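# About Sistside

Sistside is a small company for reading and sorting old papers. We take in the letters, account books, school registers and loose notes that families, shops and parishes have kept in cupboards for a long time, and we give them back in order, with a typed list of what is there. We are 6 people. Most of us came to this work from somewhere else — from libraries, from a bank, one from a bakery.

The company began under another name. It was called Nusley, after the street where we had our first room, and we did only translation of handwritten letters. Customers came with one letter and then, a month later, they came again with a suitcase. They wanted to know what the rest was. We did not have a good answer at that time, so we learned how to make one. When we moved to the present building in November we took the new name and kept the old telephone number.

## How the work goes

You bring the papers to us, or we collect them if you live inside 37 kilometres. We ask you not to sort anything before. It is a kind wish, but the order in which papers were lying often tells us who put them together and when. A receipt between two love letters can be the only thing that gives a year to both.

First we write down every bundle as it came. Then we read. Old handwriting needs patience, and some hands we read in an afternoon while others need a week before we trust ourselves. Words we cannot read are marked in the list with an open bracket. We do not guess names.
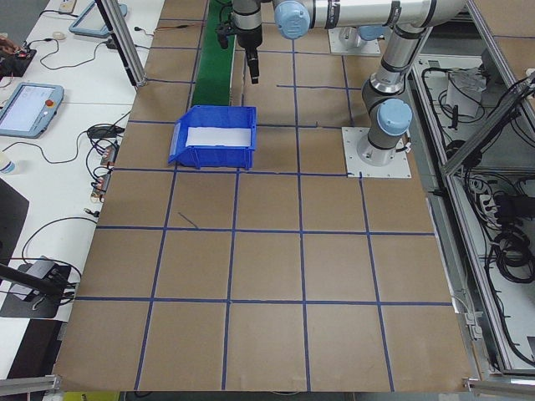
Isaksson wrote to us after their list was finished that they had expected a museum catalogue and received something they could read aloud at the table, and that they would have liked a few more dates in it. We took this seriously. Since then every list has a column for years on the left side, also when the year is only our opinion, and then we say so.

The largest work we have made until now was for the Dillell mill, which kept its wage books and its complaints in the same chest. There were 869 separate papers. The complaints were the better reading: the soup, the cold in the upper hall, a foreman who whistled. The list was ready after one winter and the mill has put a copy in its entrance.

## What we charge

We have one price for a small collection, 442 for up to one full box, and we make an offer for anything more. The first talk costs nothing. If we open your box and find that the papers are already in good order, we tell you this and send you home with them.
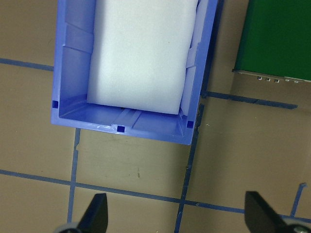 Many people ask in what they should keep their papers afterwards. For letters that you want to leave to grandchildren we recommend a closed box of acid-free card, stored flat, in a room where you would sleep yourself — so please, no attic and no cellar. For the days of sorting at home it is less strict. A plastic bin, like the blue one, is good enough while you work, but mind the ribs on the inner walls, for a thin sheet pressed against them can take a crease. Do not use rubber bands or paper clips. A strip of soft cotton tape holds a bundle well.

## Visiting us

We are open from Monday to Thursday, and on other days if you write before. There is a bench by the door and coffee inside. Please bring a list of family names if you have one, also with the nicknames, because in letters people are almost never called what the church book calls them.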